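About Ploven

Ploven collects examples for machines that learn by being shown. Somebody guides a robot through a small household job, we record what its joints and cameras were up to, and then we do it again until the word "again" loses all meaning. Mỹ Cao started the company after several years of writing rules for robots by hand, a line of work she compares to explaining stairs over the telephone.

We are seven people in a unit on the Trisholm estate, next door to a firm that sells blinds. Our customers train the models. We supply the evenings of their lives they would otherwise have spent picking things up and putting them down.

Tabletop work, from the head and from the wrist:

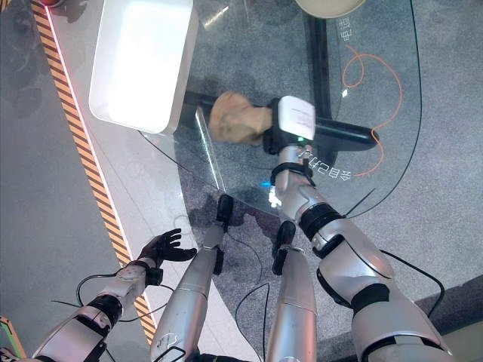
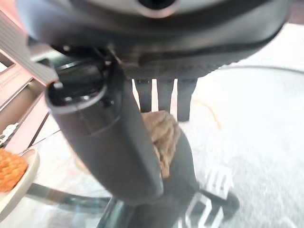

A job normally needs 300 good examples before we'll hand it over. Good doesn't mean tidy. Chiến Vi, who runs the collection floor, throws out any batch in which every attempt looks the same, and he keeps a fair share of the fumbles, labelled as fumbles. A robot that has only ever seen success takes its first failure very badly.

New operators get 12 hours of practice before anything they do is kept. Most arrive believing they know how to pick up a crumpled thing. We enjoy that first morning a great deal.

Our longest-running set is called Braven and covers clearing up after meals. Ansah, the newer one, is all soft and creased objects, and has roughly 50 tasks so far. Both are open to licensing, and visitors are welcome by appointment. The kettle is operated manually.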